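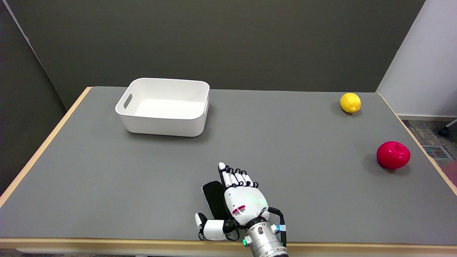
White plastic bin, lemon and apple on the gray table

Is a plain plastic bin OK for keeping fruit on the table?
Asked Thu 10 August

I have one of those white bins with a slot handle in the end. The Drandum site claims fruit "stays fresh up to 2 weeks longer" in a bin like this. Longer than what? I mostly have apples and lemons, and I don't want to pay for a second one if a bowl does the same job. Do they need to be kept apart, too?

Answer 1
Put a paper towel in the bottom. Works great, never had a problem.

Answer 2
I'd ignore the freshness claim. It's an open box. Apples give off ethylene, and a lid would only trap more of it. Lemons aren't very sensitive to that, so I wouldn't buy a second bin over it. They do dry out on the counter after a week or so – if you want them to last, bag them and put them in the fridge. Apples too.
The bin is fine for carrying things. Wash it now and then.

Answer 3
Ustel sells a liner for these and it has 82 good reviews, for whatever that's worth. I bought it in February and can't see any difference. My apples still went soft.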